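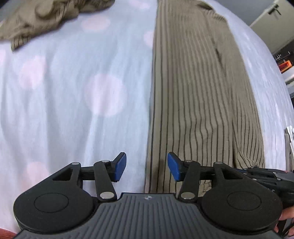
4.3 边界置信度能说明什么

衣物操作流程中的感知模块通常以“边界置信度”作为对外接口:规划器拿到一组候选线段,每条线段附一个零到一之间的分数,分数最高者被当作下一步抓取的参考。Jaltard 采用的正是这种接口,Sason 规划器在其下游只读取排序后的前几条候选,不再回看图像。这样的分工在工程上很方便,我们在第 3 节的系统里也照搬了它。但方便与可信是两回事。分数高意味着网络在该处看到了一条连续、对比明显的线,至于这条线是否为布料与背景的交界,分数本身并未作答。图 4 的场景足以说明困难所在:卡其褐色的条纹衣物纵向铺在浅色床单上,左侧长边近乎笔直,几条细深色线与之平行;床单上又有一道明亮的凸起褶痕,同样大致沿纵向延伸。若只凭局部梯度与直线度打分,这三类线条都有资格排在前面,而对抓取有意义的只有第一类。

既有工作对这一混淆的处理方式大多是增加训练数据。我们不否认数据有用,但对“数据足够多,混淆自然消失”的推断持保留态度。理由在于,条纹与衣边的区别在很多视角下并不存在于局部外观中。判定某条深色线是衣边,需要知道线的一侧属于衣物、另一侧属于床面,而 Jaltard 的打分头感受野有限,输入又在进入网络前做过降采样。对窄条纹而言,降采样之后剩下的信息可能已不足以支持判断,此时再多的标注也只是让网络记住某几种布料的统计规律。我们在开发阶段曾数次见到验证集指标上升而实际候选质量没有变化的情况,起初归咎于随机种子,后来才怀疑是指标的问题。

为检验这一怀疑,我们从自采序列中抽取了 27 段,用 Oksanen 回放工具逐段重放,并在每段中按夹爪开合状态的变化选取关键帧,共得 740 帧。选帧规则在看到任何网络输出之前已经固定,之后没有改动。每一帧上,标注者只回答一个问题:Jaltard 给出的最高分候选,是否落在衣物的真实外边界上。衣领、门襟、口袋边等属于衣物内部的结构一律判为否;标注者无法判断时也判为否,并另加标记。后一条规定对 Jaltard 不利,我们在此明确写出,以便读者自行折算。

结果为 406 帧判为是。换言之,最高分候选落在真实外边界上的比例略高于一半。作为对照,同一网络在 Folley 基准上的边界检测指标相当漂亮,若只看那张表,很难预料到这里的数字。我们不打算据此宣称 Folley 的评测有误。该基准的设定是逐像素匹配,一帧中只要大部分边界像素被召回、误检像素不多,得分就会很高;它并未要求排在第一位的那条线段必须正确。问题出在使用者身上,包括我们自己:把一个检索式指标当成了决策式指标来读。

4.3.1 误判的构成

判为否的帧可以粗略归入几类。第一类是衣物自身的条纹或缝线,第二类是床单褶皱,第三类是布料折叠形成的暗线,第四类是夹爪构件在图像中的轮廓。四类之间有重叠,例如折叠暗线常与条纹的走向一致,标注者对归类的分歧也主要集中在这里。因此我们只报告“是否为外边界”的二值结果,不给出各类占比。早期草稿中曾有一张占比柱状图,复核时发现两位标注者对第一类与第三类的划分相差太大,图上的差异大半来自标注习惯,遂删去。

第四类误判值得单独一提,它本应是最容易消除的。夹爪在图像下部的位置基本稳定,只随开合改变,用一张固定遮罩即可屏蔽大部分区域。我们确实这样做了,效果却不如预期。遮罩若只覆盖机身,手指内侧的蓝色垫片与布料之间仍会产生强边缘;遮罩若扩大到手指活动的全部范围,则恰好盖住了最需要观察的区域,即两指之间将要被夹住的那一段布边。折中的做法是按编码器读数动态生成遮罩,但这又依赖开合读数与图像之间的时间对齐,而对齐误差在快速闭合时最大。关于对齐,见 4.3.3。

床单褶皱一类则暴露出另一种局限。褶皱的明暗随光线方向变化,同一道褶痕在一个视角下是亮脊,换一个视角可能完全不可见。单帧网络对此没有办法。多帧融合理论上可以利用这一点:真实布边在视角变化时应保持几何一致,而光照造成的亮线会漂移或消失。我们尝试了一个简单的时间投票方案,对相邻关键帧的候选做匹配后累加分数。该方案在相机平稳移动时有帮助,在衣物本身被牵动时则适得其反,因为此时真正在动的恰恰是布边,床单褶皱反而保持不变,投票于是偏向了错误的一方。这一失败在事后看来很好理解,事前却没有人提出异议。

4.3.2 悬垂状态下的外推

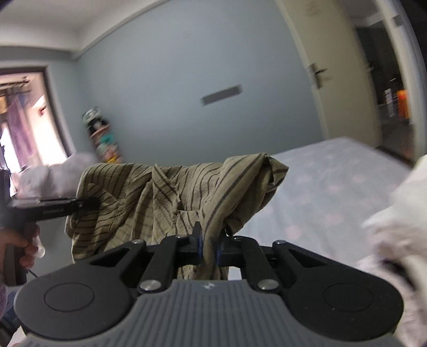
上述讨论默认衣物平铺于支撑面,候选线段可以近似看作平面上的曲线。衣物一旦离开支撑面,这个近似便不再成立,而 Jaltard 与 Sason 之间的接口没有任何字段表达这种变化。规划器收到的仍是二维线段加分数,它会照旧假定线段两侧一侧有布、一侧为背景,并沿法向规划接近动作。对悬垂的布料来说,图像中的轮廓有相当一部分是遮挡轮廓,也就是曲面转向背面时形成的视觉边界。沿遮挡轮廓去抓,手指碰到的是一段弧面,能否夹住取决于布料的厚度与张力,和是否存在布边没有关系。

图 5 中,手指捏住条纹衬衫的一处折叠,布料向左右两侧松垂,画面中部附近可辨认出衣领的一部分和门襟,背后是铺着浅蓝色床单的床。对人而言,衣领与门襟提供了很强的语义线索,据此大致可以推断哪一段轮廓可能属于下摆或前襟。Jaltard 的输出中没有这类语义,分数仍由对比度和连续性主导。由于浅色背景与深色布料反差较大,悬垂帧的最高分反而常常高于平铺帧。这意味着,如果规划器以分数阈值来决定是否执行动作,它在悬垂状态下会表现得更加自信,而此时恰好最不应当自信。

有审阅者在内部讨论中建议,为两种状态分别训练网络,再以一个分类器在二者之间切换。我们实现了这个版本,但不愿在本文中推荐它。状态分类器在两端的表现都不错,困难集中在过渡阶段:衣物一部分仍贴在床面,另一部分已被提起。过渡阶段持续时间不长,却是重新抓取最频繁的时段。在这一段内,分类器的输出来回跳变,规划器随之在两套候选之间切换,目标点也随之跳动。加入迟滞可以压住跳变,代价是切换滞后,滞后量又需要按动作速度手工调整。如此一来,原先被抱怨的启发式规则只是换了一个位置继续存在。

一个更值得怀疑的假设是,“外边界”究竟是否应当作为感知的目标。对展平、对折等任务,操作者并不总是抓取外边界;捏住内部的一处折叠,把布料提起后再借重力寻找边角,同样是常见的策略。如果以此为准,我们前文的二值标注就过于严苛,一部分判为否的帧可能仍对应可行的抓取。我们承认这一点,也认为它对 4.3 节的主要论断影响有限。原因是 Sason 的动作原语本身假定抓取点位于外边界,候选一旦落在内部折叠上,后续的拉展轨迹就是按错误的几何算出来的,即使碰巧夹住了布料,也无法把功劳记在感知模块名下。

4.3.3 时间对齐与回放的可靠性

本节所有数字都经由 Oksanen 回放得到,因此有必要说明回放本身是否可靠。夹爪开合读数以 20 Hz 重采样后与图像时间戳匹配,匹配采用最近邻。我们最初使用线性插值,发现插值会在闭合瞬间产生并不存在的中间开度,使动态遮罩的边缘与手指错开,遂改回最近邻。最近邻的缺点是误差呈台阶状,在闭合最快时仍可能偏出一个采样周期。两种方式我们都不满意,选择后者仅仅因为它的误差更容易在回放界面中看出来。

双手序列还有一层额外的问题。左右两个夹爪各有自己的时钟,开始采集时同步一次,之后各自漂移。单看任一侧的视频,漂移不影响判断;一旦要用一侧的开合状态来解释另一侧图像中的布料变化,就必须知道漂移了多少。Oksanen 提供了基于互相关的自动校正,其文档给出的例子令人信服。我们的经验则较为复杂:当两侧动作节奏相近时,互相关曲线会出现几个高度接近的峰,工具默认取最高者,且不报告次高峰。我们为此加了一个补丁,在峰值比过低时拒绝校正并要求人工确认。补丁很小,但它改变了若干序列的校正结果,这使我们对未加补丁时所做的早期分析不再放心,那些分析没有收入本文。

需要指出,上述关键帧的二值标注只依赖单侧图像,原则上不受跨侧漂移影响。受影响的是选帧:关键帧由开合状态变化触发,若读数与图像错位,选出的帧会略早或略晚于真实的开合时刻。我们将触发点整体前移和后移一个采样周期,各重复了一次标注抽查,结论的方向没有改变。抽查规模有限,不足以支持更强的说法。

4.3.4 对接口的修改

基于以上观察,我们对 Jaltard 与 Sason 之间的接口作了三处改动。其一,候选线段除分数外附带两侧的区域标签,标签由一个独立的低分辨率分割分支给出,允许取“未知”。其二,分数在输出前按布料是否有支撑分别校准,支撑状态取连续值,不作硬性切换。其三,规划器在前两条候选分数接近且方向不一致时不执行闭合,改为小幅移动相机后重新取帧。

三处改动中,我们对第一处较有把握,对第二处则不然。校准曲线是在自采序列上拟合的,而这些序列中的布料种类、床品花色与光线条件都很集中,换一个房间之后曲线是否仍然成立,目前没有证据。第三处改动牺牲了速度,而且引入了一种新的失效方式:在条纹密集处,移动相机后的候选依然接近,系统会反复移动而迟迟不闭合。我们设置了重试上限,到达上限后交还人工处理。把这种情形计为成功还是失败,会明显影响最终的任务级指标;第 5 节中一律计为失败,并将重试次数单独列出。

还应说明,区域标签的引入并未触及条纹与衣边混淆的根源。分割分支同样工作在降采样图像上,它之所以有帮助,是因为区分一片布与一片床单比区分一条线与另一条线容易。当两件颜色相近的衣物彼此相邻时,这一优势便会减弱,而分开摆放的情形并不能代表洗后成堆的衣物。对后者,我们没有足够的序列可供评估,也不建议读者从本节的结果向那里外推。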